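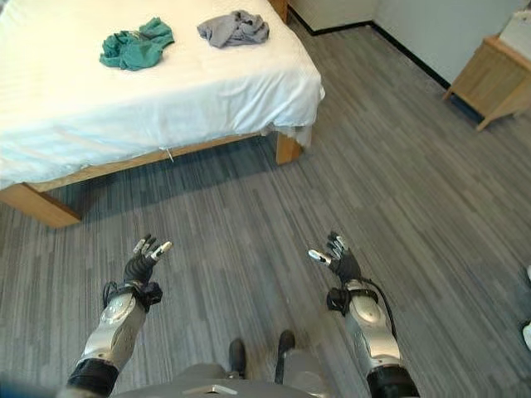
How many demonstrations does a folding policy need before extra ones stop helping? For us the curve went flat at 300, well short of the 1584 we recorded.

Yusri Nugroho trained the same network on 3 random subsets of that size, and the scores barely differed from the full set. Crumpled cloth was still the hard part - most failures came at the first grasp. I'll rerun it on the Todach data next, with the same seeds.

March 20, 2022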